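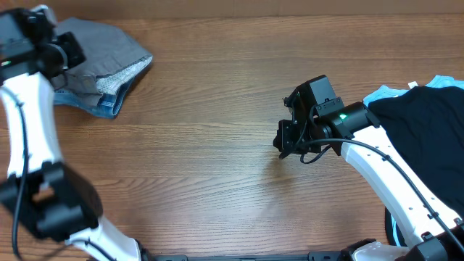

Call for participants: operators for a gripper and camera comparison

Kanuvow is looking for people to operate a two-arm tabletop station during a comparison of grippers, wrist cameras and controllers. The work is paid by the session. The trial starts in November at our Etgate building and runs for 6 weeks.

The task is folding clothes. Pants, shorts, jeans and T-shirts go onto a wooden table, and you drive both arms to pick up each garment, fold it and set it aside. You will use one of two hand controllers in each session, and the finger type is changed between sessions. We want to know which combination gives a clean fold with the fewest regrasps, and which one people can still use well at the end of a long morning.

What you will do

You start with a practice block on the arms. After that come the recorded blocks, with a break between them. Every fold is logged from the first contact with the cloth to the moment both grippers let go. At the end of each block you fill in a short form about grip, reach, view and tiredness in the hands.

Thin cloth is harder than it sounds. Operators in the spring round had the most trouble getting one finger under a hem without dragging the whole garment along, and several asked for a narrower fingertip. Two narrower types are in the new set.
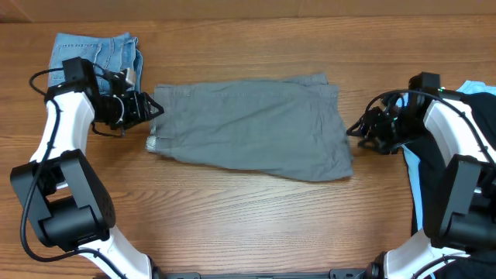 Mekdes Endale wrote after the spring round that the fingers were less of a problem for her than the view, and that she did much better on gray cloth once she stopped watching the overhead picture and used the wrist cameras for the last inch. She also asked for longer practice before the first recorded block. Both comments went into the new plan. The practice block is now 21 minutes, and you may switch between views at any time.

Who can take part

You must be 18 or older and able to use both hands for fine work. Normal or corrected vision is required. You do not need any experience with robots, and half of the places are kept for people who have none. If you have driven two-arm machines before (Baxter or anything else), say so in your message so we can put you in the right group.

We cannot take people who worked on the design of the fingers or the controllers. Operators from the spring round are welcome to apply again.

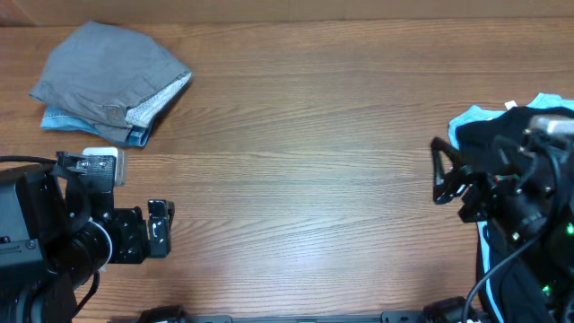
Each garment has a set starting position, and a station lead puts it back there before the next attempt. You do not need to reach onto the table yourself. If an arm faults or a cable catches, press the stop pedal and wait for the lead. Stopped attempts are left out of your results – they do not affect your pay.

Pay and hours

Operators who complete all their sessions receive $500. If you leave early, you are paid for the sessions you finished. Sessions run from 9:00 a.m. to noon or from 1:00 p.m. to 4:00 p.m., and you keep the same slot throughout. Parking is free behind the building. 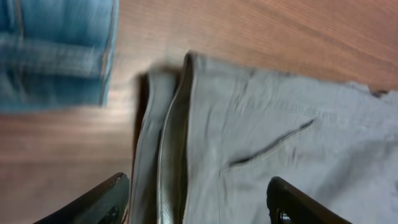
Recordings and data

The overhead and wrist cameras record the table, the arms and the cloth. Controller inputs are stored under an operator number, with no name attached. You can ask for your recordings to be deleted up to the end of the trial.

How to apply

Write to the Kanuvow trials desk, Room 621, Etgate, or leave your details at the front desk. Include your preferred slot, whether you are left- or right-handed, and any past experience with arms or grippers. We will reply to everyone, and those selected will be invited to a short visit to see the station and try both controllers before signing up.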